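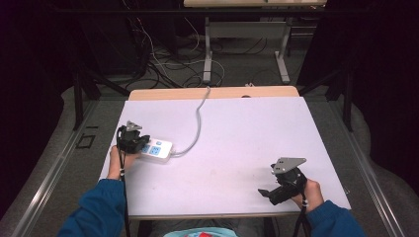
The Drillberg site raised this ticket after the cable-tidying step was moved from the benches to the Mevby cell in November. Packers who used to coil and bag the leads now teach the task by hand at a desk, and two of them report sore wrists by the end of a session. The work is done seated, one black gripper in each hand, with a thin cord hanging from each past the wrist. The item is a white power strip with light blue sockets, its grey cable lying in a loose S and going over the far edge of the table. That last point matters for the fault below.

Fault: sessions rejected at upload, code "path incomplete".
Reported by: Wiesława Malinowski, packing
Assigned to: Roman Sikora

09:40 Rejections confirmed on desk 2. Desk 3 unaffected.
10:15 Grippers swapped between desks. Fault stays with desk 2.
11:05 Checked start position. The checker wants the whole cable on the table top. Operators were never given this rule. It is not on the Prikitdale instruction card.
11:30 Repeated with the cable fully on the sheet. Accepted.
13:20 W.M. asks whether rejected sessions count against the hourly figure. They did. Raised with shift lead, who has agreed to remove them.
14:10 Session length cut to 30 minutes, then a change of task. Packers to choose the order between themselves.

Still open: card to be reworded by the people who use it. Wrist complaints passed to occupational health. W.M. also asks who will do bagging once the cell runs unattended. No answer from Liew yet, left on the ticket.

Status: awaiting third party

Filed under: Cell Support > Teaching Desks > Upload Errors

Search tickets Enter keyword or number Go

Related tickets
Gripper cord too short when seated
Desk 3 login drops after break
Rota change for bagging line
Instruction card, old version still printed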